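Retex (Handgreiferplatz)

Der Retex ist ein Aufnahmeplatz mit zwei von Hand geführten Parallelgreifern, an dem Menschen Handgriffe an Textilien vormachen, damit ein Roboterarm sie später nachahmen kann. Entwickelt wurde er von der Firma Rusnák, bekannt geworden ist er vor allem durch das Projekt Derkulby in Flomcombe, wo er bis heute gepflegt und gelegentlich auch liebevoll umgebaut wird. Der Artikel behandelt in erster Linie Einrichtung, Wartung und Instandsetzung des Platzes; zur Auswertung der Aufnahmen siehe den Artikel zum Projekt.

Aufbau

Zu einem vollständigen Platz gehören zwei Greifer, ein linker und ein rechter, die spiegelbildlich gebaut und deshalb im Alltag leichter zu verwechseln sind, als man beim ersten Auspacken glauben möchte. Jeder Greifer trägt einen Würfel mit quadratischen Schwarz-Weiß-Markern, über den seine Lage im Raum bestimmt wird, sowie eine eigene Kamera, die über das Gehäuse hinweg auf die Finger blickt. Dazu kommt eine Kamera, die am Kopf getragen wird und beide Hände zugleich erfasst. Eine feste Arbeitsfläche schreibt der Hersteller nicht vor. In Flomcombe wird gern an rollbaren Möbeln gearbeitet, was die Aufnahmen abwechslungsreich macht, dem Einrichten aber ein wenig Geduld abverlangt, denn die Rollen wollen festgestellt und die Kabel aus dem Weg gelegt sein, ehe es losgehen kann.

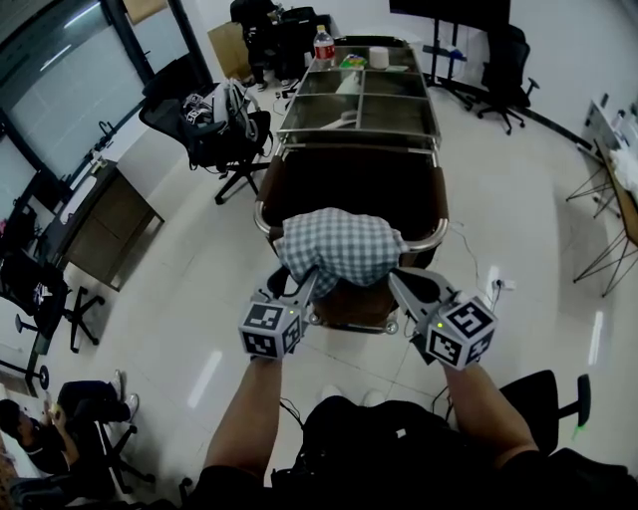 Handgreifer mit Markerwürfeln beim Fassen eines karierten Tuchs

Die Finger laufen schräg aufeinander zu und treffen sich nur an den Spitzen. Für Stoff hat sich diese Form bewährt: Eine einzelne Lage lässt sich damit aufnehmen, ohne dass gleich das halbe Tuch mitkommt (wer einmal versucht hat, eine Serviette mit breiten, flachen Backen vom Tisch zu heben, wird den Unterschied zu schätzen wissen).

Einrichtung

Vor der ersten Aufnahme des Tages werden die Greifer eingeschaltet und 60 Sekunden lang ruhig abgelegt, wobei die Finger ganz geöffnet sein sollen. In dieser Zeit setzt die Elektronik den Nullpunkt der Fingerstellung. Danach schließt man beide Greifer langsam bis zum Anschlag, öffnet sie wieder und vergleicht die angezeigten Werte. Weichen links und rechts deutlich voneinander ab, so liegt das erfahrungsgemäß an einem Fussel in der Führung und erst in zweiter Linie am Sensor.

Als Nächstes folgt der Abgleich der Marker. Die bedienende Person setzt die Kopfkamera auf, stellt sich so an die Arbeitsfläche, wie sie später auch arbeiten will, und führt beide Greifer in einer gemächlichen Acht durch den Raum vor dem Oberkörper. Naledi Botha, von der die heute gebräuchliche Fassung der Einrichtungsanleitung stammt, empfiehlt dafür ausdrücklich ein bequemes Tempo und locker hängende Schultern. In der Anleitung heißt es dazu: »Wer beim Abgleich verkrampft, arbeitet danach eine Stunde lang schief.« Spiegelungen in Glaswänden können die Erkennung stören, ebenso helle Deckenleuchten, die genau auf eine Würfelfläche fallen. Meist genügt es schon, sich eine Vierteldrehung anders hinzustellen.

Zum Schluss wird ein kurzer Probelauf aufgezeichnet, üblicherweise mit einem Tuch, das an zwei Ecken gefasst, angehoben und wieder abgelegt wird. Gemusterte Stoffe sind dabei beliebt, da man an ihnen Falten und Verdrehungen in der Wiedergabe gut verfolgen kann.

Laufende Pflege

Textilien geben Fasern ab, und diese Fasern wandern mit erstaunlicher Beharrlichkeit dorthin, wo sie stören. Die Öffnung im Gehäuse, durch die die Finger laufen, wird darum nach jeder Arbeitssitzung mit einem weichen Pinsel ausgekehrt. Druckluft ist nicht vorgesehen, sie treibt den Flaum nur tiefer hinein.
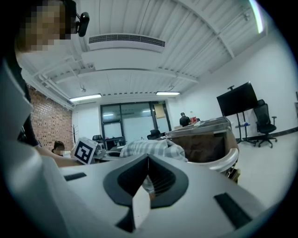 Die Kameralinse reinigt man mit einem trockenen Mikrofasertuch, die Würfelflächen mit einem kaum feuchten, und zwar ohne Alkohol, der den Aufdruck mit der Zeit grau werden lässt. Ein Marker mit abgestoßenen Ecken oder blassen Feldern wird ersetzt und keinesfalls mit dem Filzstift nachgezogen, auch wenn das in Flomcombe eine Weile durchaus üblich gewesen sein soll.

Nach 1.000 Schließvorgängen, die der Greifer selbst mitzählt, steht eine kleine Durchsicht an. Dabei werden die 4 Gehäuseschrauben auf festen Sitz geprüft, die Führung wird gereinigt und hauchdünn gefettet, und die Spitzen werden gegen das Licht gehalten, um zu sehen, ob sie noch auf ganzer Breite schließen. Die Zahl mag niedrig klingen, bei fleißigem Falten ist sie aber rasch erreicht. Im Projekt Derkulby hat sich der Sonntag als Wartungstag eingebürgert, weil die Geräte dann in Ruhe offen liegen bleiben dürfen.

Instandsetzung

Der häufigste Schaden ist ein lockerer Markerwürfel. Er kündigt sich dadurch an, dass die aufgezeichnete Bahn des Greifers leicht zittert, obwohl die Hand ruhig geführt wurde. Der Würfel wird abgenommen, die Aufnahme gesäubert und die Verschraubung mit einem Tropfen lösbarer Schraubensicherung neu gesetzt; anschließend ist der Abgleich vollständig zu wiederholen. Marek Dvořáček, der bei Rusnák lange für die Mechanik zuständig war, hat für die zweite Baureihe eine Passfeder ergänzt, durch die der Würfel nur noch in einer Stellung aufgesteckt werden kann. Ältere Greifer lassen sich damit nachrüsten.

Seltener sind Kabelbrüche an der Fingerbewegung. Die feinen Leitungen im Inneren haben bei jedem Öffnen einen kleinen Bogen zu beschreiben und ermüden zuerst dort, wo sie am Gehäuse anliegen. Samran Rattanakul und Boonsong Tanasarn beschrieben als Erste eine Reparatur, bei der die Leitung mit etwas Überlänge neu verlegt und an zwei Punkten weich abgefangen wird. Das Gewicht des Greifers, ab Werk 340 Gramm, ändert sich dadurch praktisch nicht, und auch die Balance in der Hand bleibt erhalten.

Abgenutzte Fingerspitzen werden stets paarweise getauscht. Alžběta Danko führt in ihren Werkstattnotizen den Brauch an, die alten Spitzen mit Bleistift zu beschriften und aufzuheben, denn für grobe Stoffe wie Frottee oder Sackleinen greifen leicht verrundete Spitzen oft angenehmer als fabrikneue.

Siehe auch

Derkulby (Projekt)
Markerwürfel
Parallelgreifer
Rusnák (Unternehmen)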